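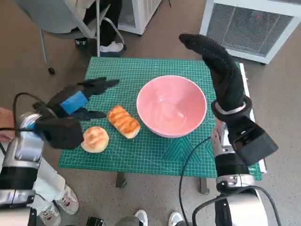 Bun, pastry and pink bowl on the green cutting mat, small table.

Paquette Hall, Purkville
Kitchen and Serving Area Self-Inspection
Completed by: Panya Wattanapong
Date: Sunday, January 12, 2025
Last full check: October
Copies to: hall office, Illwood Baking Circle, notice board by the back door

Mark each line OK, FIX or N/A. Write a comment for anything marked FIX. If it was fixed on the spot, mark it OK and say so.

1. HAND WASHING

Hand sink clear and usable — OK
Soap at sink — OK
Paper towels in dispenser — FIX
Dispenser jams when filled past the line. Took out a third of the stack and it feeds again, but the spring is weak. Please order a new spring before the spring supper.
Hot water reaches sink — OK
Takes a long time to come through. Same comment as October.
Hand washing sign posted — OK

2. REFRIGERATOR AND FREEZER

Refrigerator at 40 F or below — OK
Read 38 F on the middle shelf, door closed for an hour before reading.
Freezer at 0 F or below — OK
Thermometer present in each — FIX
Freezer thermometer has a cracked face. It still reads, and it matched my own, but it should not stay in there with food. Removed. Need a replacement.
Raw meat stored below ready-to-eat food — N/A
No meat in the building today.
All containers labeled with name and date — FIX
Two tubs on the top shelf had no date. One smelled like old soup. Both thrown out. Groups have been told about this before — anything without a date goes in the trash.
Door gaskets clean and sealing — OK
Lower corner of the refrigerator gasket is starting to curl. Holds a dollar bill for now.

3. STOVE, OVEN AND HOOD

Burners light evenly — FIX
Back left is slow. Cleaned the ports and it improved some. Do not relight by hand. Leave it off until the gas company has looked at it.
Oven holds set temperature — OK
Set to 350, settled at 360. Bakers from Illwood already know to turn it down a little.
Hood fan runs on both speeds — OK
Hood filters clean — FIX
Greasy. Soaking in the mop sink as I write this. Whoever opens on Tuesday, please put them back in with the handles facing out.
Gas shutoff reachable and labeled — OK

4. FIRE AND EXITS

Extinguisher gauge in green — OK
Tag number 627, kitchen wall.
Extinguisher not blocked — FIX
Folding chairs were stacked in front of it again. Moved them to the hall closet. Marking FIX even though it is done, as it was the same in October.
Exit door opens fully from inside — OK
Exit light works on test button — OK
Fire blanket in pouch — OK
Smoke alarm outside kitchen tested — OK

5. FLOORS, CORDS AND LIGHTS

Floor free of water and grease — OK
Mats lie flat — FIX
The long mat by the dish sink has a turned-up end. I caught my shoe on it. Rolled it up and put it away. It is not worth taping.
Cords off the floor — OK
Extension cord for the coffee urn is too light for the job. Plug the urn straight into the wall outlet, even if it means the coffee table sits closer to the door.
Outlets near sink trip and reset — OK
Light covers in place — OK

6. TOOLS AND SERVING ITEMS

Knives stored in block or rack — OK
Cutting surfaces free of deep grooves — FIX
The large white board has one bad gouge and is past sanding. Threw it out. The other boards are fine.
Bowls and plates free of chips — OK
Pulled one chipped saucer.
Tongs provided for bread and pastry — OK
Urkitz slicer guard in place — FIX
Guard is on but the thumb screw is missing. Slicer is unplugged with a note taped to it. Nobody is to use it until the screw is replaced, including people who have used it for years.
First aid kit stocked — FIX
Out of large bandages and burn gel. Plenty of everything else.

7. TRASH AND PESTS

Cans have lids and liners — OK
Outside bin closed — OK
No droppings or gnaw marks — OK
Checked under the sink, behind the stove and in the dry goods cabinet.
Dry goods in sealed containers — FIX
One flour bag rolled and clipped. Moved to a lidded bucket.

TO ORDER

Dispenser spring
Freezer thermometer
Large cutting board
Thumb screw for slicer
Large bandages, burn gel

OPEN ITEMS FOR HALL OFFICE

Back left burner — call the gas company.
Hot water delay — has been on the list long enough that I would like an answer, even if the answer is no.

Kitchen may be used for the baking circle with the slicer and back left burner out of service.

Signed, P. Wattanapong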